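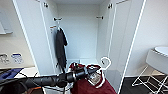 *The white wardrobe in our room at Jema, both doors open.*

We drove out to the Hirose pottery fair on Wednesday and stayed over at Jema, the little guesthouse by the river, where they gave us a corner room and a pot of barley tea before we'd even put our bags down. Two nights wasn't enough!

The fair fills the old school grounds and spills down the lane toward the station (wear flat shoes, the gravel is deep). I spent most of the first morning at the Fasunine kiln's table, where Itsuki Honda let me pick up every single bowl and told me which ones he'd have kept for himself. I came away with a gray-green one for 2000 yen and a pair of tiny sauce dishes at 500 each, and I'm still thinking about the teapot I put back.

Lunch was noodles under the trees, then the open workshop, where a very patient woman helped my husband center his clay three times over. His cup gets fired in August and they'll mail it to us, lopsided rim and all.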